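Sticky patches on round wood table after oiling, sand or wait?

Asked 19 Sep 2018 in Furniture & Finishes

I refinished a round wood dining table in June with Hillora hard oil, two coats, applied by brush and wiped after 18 minutes. Most of the top cured normally. A few patches near the middle are still tacky when the room is humid. Paper left there overnight picks up fibers and has to be rubbed off.

The old finish was removed with a scraper and 120 grit, then 180. I did not use stripper. Ventilation was one open window.

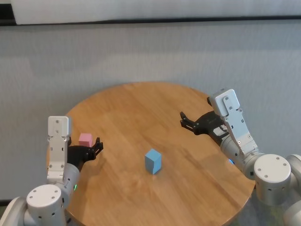
Relative humidity in the room runs between moderate and high depending on the day. I don't have a meter. The can says "light use after 3 days," and I am well past that. Can the oil be removed with solvent only, or do I have to go back to bare wood? I would prefer not to sand the whole top again, as the color came out even and I doubt I can match it.

3 answers

Answer 1 (accepted)

That is excess oil that was never wiped off. A hardening oil cures by taking up oxygen, and a thick film skins over on top while the material under it stays soft. Time alone will not fix it at this stage.

Start with mineral spirits and a white nonwoven pad. Wet the patch, leave it for a few minutes, scrub with the grain and wipe with a clean cotton rag. Repeat until the rag comes away without color. Mineral spirits will not dissolve oil that has fully cured, so the surrounding area should survive with a slight loss of sheen.

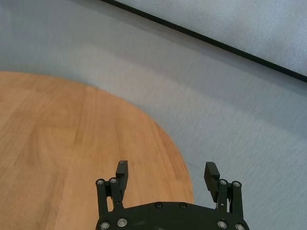 Tabletop from above, grain and rim.

Let it dry overnight. If it still drags under a fingertip, use a card scraper on the patch only, then recoat the full top very thin and buff it dry. Coating only the patch leaves a visible ring. Lay used rags flat outdoors to dry, or put them in a metal can of water with a lid. Oily rags left in a pile can self-heat and catch fire.

Answer 2

I had this with Flekow oil on a Plundberg table. Put a fan on it for a week and it went away. Might be a different oil, so no guarantee.

Answer 3

Agree with the mineral spirits. Two additions.

Check the can for a batch date. Old oil that has started to thicken goes on heavy and cures badly. Mine came from a shop in Bragança and had clearly been on the shelf a long time, with a skin under the lid. I strained it and used it anyway, which was a mistake. 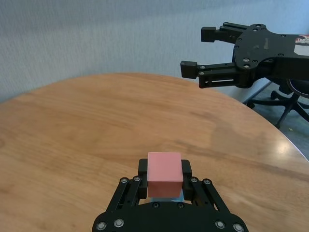
Second, look at how fine you sanded. 180 is acceptable for most hard oils. Going much finer closes the surface, so less oil soaks in and more is left on top. If you end up scraping, finish the scraped area with the same 180 as the rest or it will take the color differently. Test on the underside first.

Comment on answer 1: Three rounds with the spirits, no scraping needed so far. Will recoat when it is less humid.

Viewed 187 times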